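Back from the Skoltadgate open day, and my feet are killing me! I did two loops of the building, mostly for the kitchen bench at the back, where Luminița Husar has worked since March. She used to do prep by hand for the staff canteen at Hustville — almost 100 lunches a day — and now she spends her mornings setting up jobs for a pair of arms and fixing what they get wrong. Her wrists are better, she told me, but she misses the chatter on the line (two of her old crew moved over to deliveries). The pay's a bit higher. I asked if she'd go back and she had to think about it.
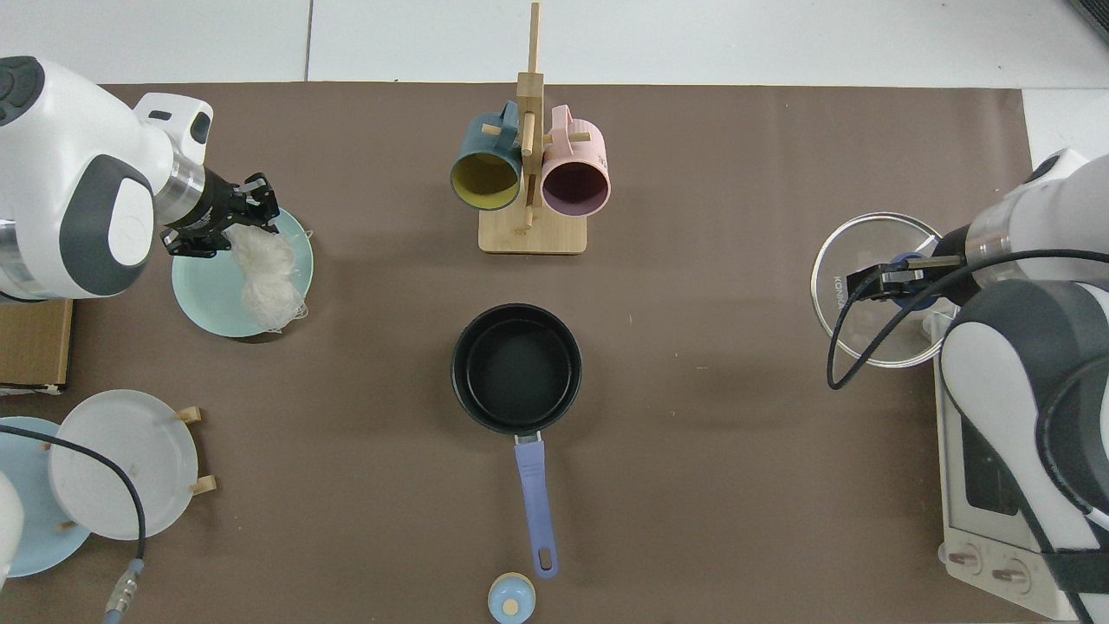
Noodles in one gripper, the pot lid in the other.

I'd have stayed longer, but the Dudov bus goes on the hour. Grab the free coffee by the door if you go, and ask Luminița about the labour side, she's happy to talk.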